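Jernel Bench Arm – Pick and Place Kit

Home > Shop > Benchtop Automation > Arms and Kits

In stock at Hosbridge. Collection or delivery.

I sell a lot of things I've only ever seen in a box, so when Hooman Golestani from Jernel invited me up to the Clarngate open day in March I said yes before he'd finished telling me where to park. I wanted to see the arm do a job, on a table, with people asking awkward questions. I got all of that, plus a very good cheese sandwich, and I came home and ordered more stock.

The job was a simple one: a little white block, a green lid, and a mat taped down to a wooden table. Hooman likes it because anyone walking up understands it right away. The block goes to the lid, end of story, and you can get on with looking at how the arm moves.

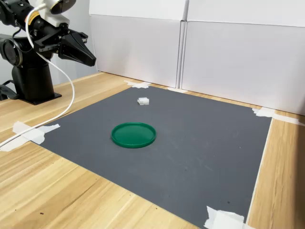
I got there at 10 and there was already a small crowd (two teachers, a man who packs tea for a living, and a family who I think came in for the restroom and stayed for an hour). Emmanuel Obura was running the table and he was happy to let people move the block wherever they liked between goes. I tried to be mean and put it right out near the corner – he just smiled and set it off again.

What's in the kit

Arm with pedestal and flat mounting plate
Two-finger gripper, black
Power and data cables
Dark gray work mat
Printed setup guide, 32 pages

You'll need your own table and your own tape. Plain masking tape is fine, that's what they use at Jernel. Clamps work too, but they get in the way if your table is a small one.

What I liked

It's quiet! I could chat with Emmanuel right next to it without raising my voice. I also liked how easy it was to stop. He showed me the pause button a few times while he was talking, then picked up again from the same point, and that would save me a lot of muttering at home.

The gripper fingers come off with a small hex key (included), and Kabbaj makes a softer pair that fits the same bracket. I've ordered a few of those to try and I'll add them to the shop once I've had a proper play.

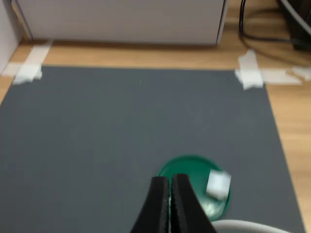 Block on the lid, gripper fingers just beside it. Clarngate open day.

What I'd think about first

Give yourself more table than you think you need. The plate bolts down, so you really do want to settle on a spot before you get the drill out – ask me about the holes in my desk. I'd also sort out your lighting, as shadows moved over the mat as people leaned in for a look, and Emmanuel kept politely shooing us back a step.

And it's a patient sort of machine. If you want something that flings parts into a bin at top speed, call me and I'll point you to a different page. For classrooms, small workshops and anyone learning how this stuff works, I'd pick this one.

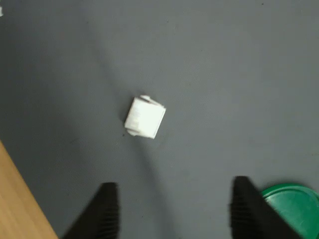 Price and delivery

$595 for the full kit, with a 2 year warranty from Jernel. A deposit of $100 holds one for you if we're between deliveries. Spare fingers and mats are sold separately, and you can add them at checkout or email the Hosbridge counter.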